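Lista de verificação: kit de mão robótica Prandar, unidade de avaliação
Local: laboratório Floncombe, bancada principal
Inspeção: Agustina Urrutia
Segunda assinatura: Pádraig Moriarty
Período de avaliação: junho

Legenda: C = conforme; NC = não conforme; O = observação; N/A = não se aplica, ou ninguém achou o manual.

1. Documentação e entrega

1.1 Manual incluído: C. São 96 páginas, das quais 4 tratam da mão. O restante trata da garantia.
1.2 Número de série confere com a guia: C.
1.3 Declaração de conformidade assinada: NC. Veio assinada pela Nolwood, que é a distribuidora e, segundo o próprio e-mail dela, "não se responsabiliza pela assinatura".
1.4 Peças de reposição: O. Chegaram dois jogos de parafusos para a base e nenhum para os dedos. A base não se mexe.

2. Parte mecânica

2.1 Fixação da mão ao punho: C. Reaperto com torquímetro antes do primeiro turno e de novo no fim da semana.
2.2 Engrenagens dos dedos protegidas contra contato: NC. Ficam expostas na região das articulações. O catálogo chama isso de "arquitetura aberta". A minha manga tem outra opinião. Pedir cobertura à Prandar antes de liberar o uso por visitantes.
2.3 Folga nos dedos com a mão desligada: C, dentro do limite do manual.
2.4 Caixa eletrônica firme na carcaça: C.
2.5 Cabos presos, sem laço que possa enganchar: O. O feixe ao longo do braço pede mais duas abraçadeiras. Thoa Châu já tinha escrito a mesma coisa na inspeção anterior, com letra melhor.

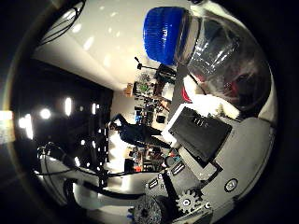
2.6 Curso completo do punho sem esticar cabo: C com ressalva. Repetir depois de colocar as abraçadeiras.
2.7 Ruído anormal: C. O ruído é normal, segundo o fabricante. É também alto, segundo todos os demais.

3. Área de trabalho e pessoas

3.1 Parada de emergência ao alcance do operador: C. Testada três vezes, uma delas sem querer.
3.2 Faixa de piso demarcada: NC. A fita descolou perto das prateleiras. Quem conhece a faixa de memória a respeita; os outros seguem a fita, que agora aponta para a cafeteira.
3.3 Pessoas fora do alcance do braço durante o movimento automático: O. Lembrar à equipe que ficar "só um pouquinho" dentro da área continua sendo ficar dentro da área.
3.4 Velocidade reduzida ativa no modo manual: C.
3.5 Passagem atrás do operador livre: NC. Bláthnaid Ó Ceallaigh prometeu retirar as caixas até o fim do mês. Não especificou o mês.

4. Objetos de ensaio

4.1 Somente recipientes plásticos ou embalagens leves: C. Vidro continua proibido, inclusive o vidro "bem grossinho".
4.2 Tampas fechadas antes do ensaio: C. Conferir à mão, uma por uma.
4.3 Embalagens de alimento identificadas como material de ensaio: NC. Faltam etiquetas em quase todas. O sabor cranberry com uva tem seus admiradores no corredor. 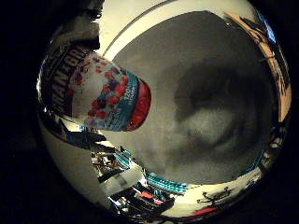

4.4 Superfície de apoio limpa e sem resíduos: C. Pano seco no começo de cada turno; nada de álcool até a Danzer responder sobre o revestimento.
4.5 Itens fora do ensaio afastados da borda: O. O que se acumula ali deve voltar para a prateleira. Não é estoque, por mais que pareça.
4.6 Cilindros deitados com calço quando não estão em uso: NC. Providenciar calços de espuma.

5. Software e registros

5.1 Limite de força configurado e protegido por senha: C. A senha foi trocada. A anterior era "prandar".
5.2 Contador de ciclos legível: C. Leitura no início, 1.022; no encerramento, 2.168.
5.3 Registro de falhas exportável: NC. Exporta, mas em um formato que só o programa do fabricante abre, e a licença desse programa é vendida à parte.
5.4 Assistência remota da Nolwood: O. Atendem rápido e transferem mais rápido ainda.

Parecer

Uso liberado para pessoal treinado, com as pendências 2.2, 3.2 e 3.5 resolvidas antes de qualquer demonstração. Compra do kit não recomendada enquanto 1.3 e 5.3 estiverem em aberto. As demais ficam para a próxima verificação, sob responsabilidade de Thoa Châu.

Comentário da segunda assinatura (P. Moriarty): de acordo, exceto em 2.7. Medi o ruído com a porta fechada e a leitura ficou dentro do permitido. Com a porta aberta, reclamou a sala ao lado. Anexar as duas leituras.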